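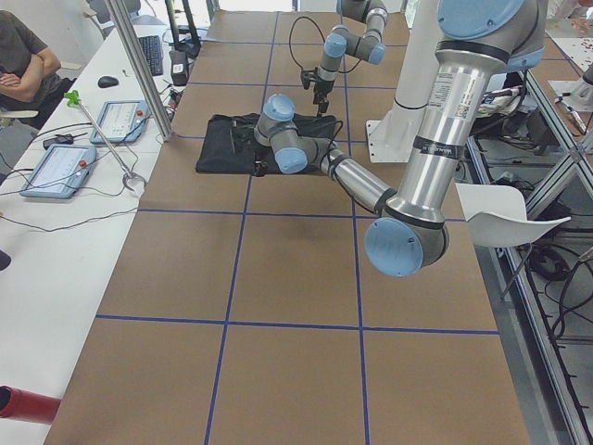 Both arms over the bag, with the bag lying across one of the tape lines.

Two-arm bag handling: does the tape grid help or does it just make us feel tidy?

yareli_montes
Hello all, long post coming, so do put the kettle on. I've been meaning to write up our bag work since May and kept putting it off until the numbers looked nicer, and they haven't got any nicer, so you may as well have them as they are.

The task is one arm pinching the near side of a soft bag and the other taking the back edge, then both lifting together and setting it down flat one cell over. We trained on 400 demonstrations. For those, whoever was running the session picked a cell off a printed list and put the bag down anywhere inside it, so that we'd get a decent spread across the table and wouldn't all drop it in the same comfy spot in the middle (which is what we did in the first batch, I'm sorry to say, and it showed!).

For testing we used 17 start positions, one go at each, and it managed 11. All of the misses were with the bag lying over a tape line, half in one cell and half in the next. I think we taught it that bags live inside squares. Heriberto, who I share a bench with, thinks I'm reading far too much into it. I told him I'd ask you lot.

mendoza_h
The Heriberto in question, hello. My view is that the policy doesn't care about the tape at all. When the bag straddles a line it's usually been put down in a hurry and it's got folds in it, and the folds are what beats the gripper. A seam and a fold look very much alike to a camera when the cloth is dark. I'd like to see the same 17 done again with the bag smoothed out first before we start blaming the floor plan.

dokeo
Lovely to see somebody post their misses. I'm with Yareli on this one though. We had brown paper and tape lines on our table at Milholm for a cloth folding job, and the policy got fond of the lines. It would tug the cloth until its edge ran along the nearest one, whether we wanted that or not. We peeled the tape up, left everything else alone, and it got noticeably worse, which told us all we needed to know.

Can you mark the cells some other way? We went over to a projector that shows the grid while you're placing the object and goes off before recording starts. Bit of a faff to line up the first time, fine after that.

mendoza_h
"Worse with the tape gone" could just as well mean it was worse because the table looked different from the training pictures. Anything would do that. Swap the paper for a tablecloth and you'd get the same drop, and you wouldn't say it had been fond of the paper.

dokeo
Fair point, and I haven't got a good answer to it. We never tried moving the lines, we only took them away. I wish we had now.

dondari
Hi both (all three?). Moving the lines is the test I'd run. Shift the whole grid by half a cell, keep the bag in exactly the same places on the table, and see where it goes wrong. If Yareli's right, the misses travel with the tape. If Heriberto's right, they stay put or turn up wherever the folds are. It costs you an afternoon and a roll of tape.

I'd also say one go per position is thin, with the greatest of respect. Soft things never land the same way twice, and a single miss might be nothing more than a bad drape. I wouldn't put 11 out of 17 in a paper without repeats.

yareli_montes
No, you're right about the repeats, and I did wince a bit typing it. We had the arms for a short while and I chose spread over depth. I'd choose the other way round now.

The half-cell shift is such a nice idea that I'm cross I didn't think of it. Heriberto has already gone off to look for tape, so I take it he agrees.

maldonado_k
Small thing from someone who mostly does the data side: did you save which cell was called for each demo, or only the video? If you've got the cell, you can check how many of your 400 ended up touching a line by accident. People are sloppy placers. I'd be surprised if it were none, and if there's a fair few of them then the "bags live inside squares" story starts to wobble.

yareli_montes
We saved the cell but not whether it touched a line, so somebody will have to go through and look. I've just said that out loud and the room has gone very quiet, so I suppose it's me.

mendoza_h
I'll do half. Smoothed versus unsmoothed goes in the same run as the shifted grid, please, otherwise we'll be back on here arguing about folds.

dondari
Do keep the two apart when you write it down, or you won't be able to say which one did it. Shift first with the bag smoothed every time, then put the folds back in.

yareli_montes
Agreed, that's the order we'll do it in. I'll post the table of results in this thread, misses and all.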